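Neighbourhood Help > Council, planning and public space

Can residents get a say in what happens to a strip of unused land?

posted by Edvin Lie

Hi all, first post on here so be gentle! I live in Brurkano, on the side nearest the old goods yard, and there's a long thin bit of land behind our street that has been doing nothing for as long as I've lived here. Brambles, a bit of broken fence, and a lovely row of birches at the far end that the kids climb. In March a letter came round saying the council wants to "bring under-used land forward" and our strip was on the map, coloured in orange, with no explanation of what orange meant. I rang up and got passed to 3 different desks and the last one told me to wait for the consultation.

What I'd like is for it to stay green, maybe with a path through and some allotments (my neighbour is mad keen on beans). I'm not against building, we need homes like everywhere else, I just think this bit soaks up a lot of rain and the street below it already gets puddles you could lose a dog in. Do I really just sit and wait? Is a petition any use? And does it matter who owns it? I think part of it belongs to Cluvska, the firm with the depot, but I've never seen anything on paper.

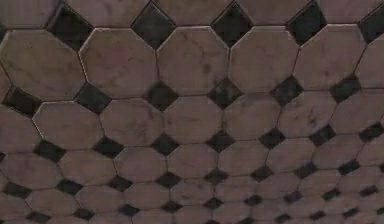

One more thing, about drainage, as I know someone will ask. We've got no figures, only what we see out of our windows when it pours. The other plan people keep mentioning is to pave the whole lot as a "pocket square", and I do worry about that, because somebody always falls in love with a surface. I like octagons of pinkish-grey marble with little dark diamonds between them as much as the next person, but I'd want them in a hallway and not on the one patch of ground round here that drinks. Anyway, any advice welcome, especially from anyone who's been through it.

Oluf Ragnarsson replied

Hello Edvin, we had almost the same thing in Futska a few years back, so I'll tell you what we did and you can pick out the useful bits.

First, don't wait. The consultation is the formal bit, but by the time it opens the officers have usually got a favourite option and you're just commenting on it. Write now to the planning policy team (ask for them by that name, the front desk won't offer) and ask what the orange means. It'll be a category in the land review, and there should be a background paper that lists every site with a line or two on why it's in there. Ours had our field down as "vacant, former storage", which was wrong, and getting that one line changed did more for us than all the shouting at meetings.

Second, ownership. Yes it matters, a lot. Look it up in the land register, there's a small fee, and get the plan as well as the text. If Cluvska own half and the council own half, you've got two conversations to have. Do talk to the firm! We were scared of ours and they were fine, they mostly wanted to stop paying for fence repairs.
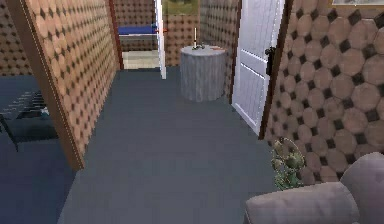

Third, the rain. You say you've got no figures, but you can start a rain diary tonight. Date, time, how heavy, where the water sat and how long it took to go. We kept ours for 12 months and had 50 entries at the end of it, in a school exercise book with jam on the cover. The drainage engineer took it away and copied the lot. If you can get people on the lower street to do the same, even better, as they're the ones who'd get wet.

Petitions: okay, but letters in people's own words count for more. We had 30 letters and some were only two lines long. Try not to hand out a template, they can spot it a mile off and they lump them all together.

And ask for something, as well as asking for things not to happen. Draw your path and your bean plots on a copy of the map. It doesn't need to be pretty. We lost a corner of our field to a substation in the end and kept the rest, and I'd call that a decent result, though my wife still scowls at it when we walk past.

Shout if you want to see how we laid out the diary, I can type up a page.

saab_estate_dad replied

Petition is a waste of time IMO. Ours got "noted". Get a local councillor to walk round it with you when it's chucking it down, that's what worked here. I drove ours up in the old Saab and she went in over her ankles getting out. Also check if the birches have any protection, and if not ask for it before anyone turns up with a chainsaw.

Edvin Lie replied

Thank you both, this is brilliant. Oluf, yes please to the diary page! I've emailed the policy team and I'm doing the land register tonight once the kids are in bed. Hadn't thought about the trees at all. Will come back when I find out what orange means.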